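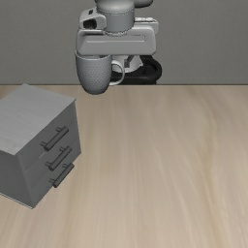 Events > Pitch Day > Room Check

May | By Maite Benítez

Exits, Parenholm hall: clear. OK.
Seating: 262 chairs set. No standing at the back.

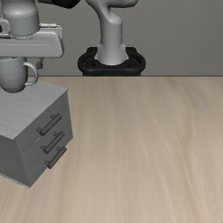

Mug held over the three-drawer cabinet.

Cords, Wirkby table: two not taped. Fix before doors open.

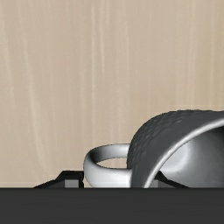 Same problem at the Krawczyk table. The aisle there is 40 inches, OK.
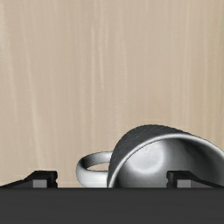 Drinks at the judges' table: allowed, away from the sound board. A mug standing on the surface with clear space behind it is fine. Founders need lids. Recheck at 10.

We use cookies. Accept | Settings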